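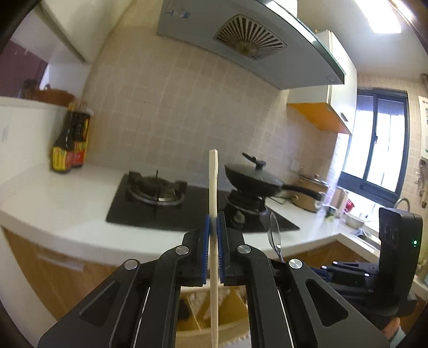 Stureo is a collection of 1278 home recipes typed up as plain text, one recipe per file, and I'm so happy to finally be sharing it! Every recipe came from a handwritten card or notebook, and the cooks' own wording is kept wherever it could be read. That matters most with tools, where people call the same thing by so many names. A long, pale wooden stick might be "chopstick," "stirrer" or just "the stick" depending on who held the pen, so the tools field keeps the cook's word and a second field, tools_plain, gives a common one.

What's in each file

title: as written on the card
servings: a number, or blank if the card doesn't say
ingredients: one per line, amounts first
steps: one per line
tools and tools_plain: see the paragraph up top
notes: anything scribbled in the margins (my favorite part, please read some!)

Splits

The train folder has 1000 recipes. The rest are in test, and no notebook appears in both.

Known problems

6 files have no steps at all, only ingredients. Cup sizes are a mess, and "one glass" is left alone on purpose. Baking is over-represented, soups are thin on the ground, and I'd love more of them.

Changes

Version 2 fixes the fractions that got mangled in the May release and adds the notes field.

Corrections are very welcome, even tiny ones. Send the file name and the line you'd change to Lucero Quispe, who keeps the master copy.

Last updated 31 December 2021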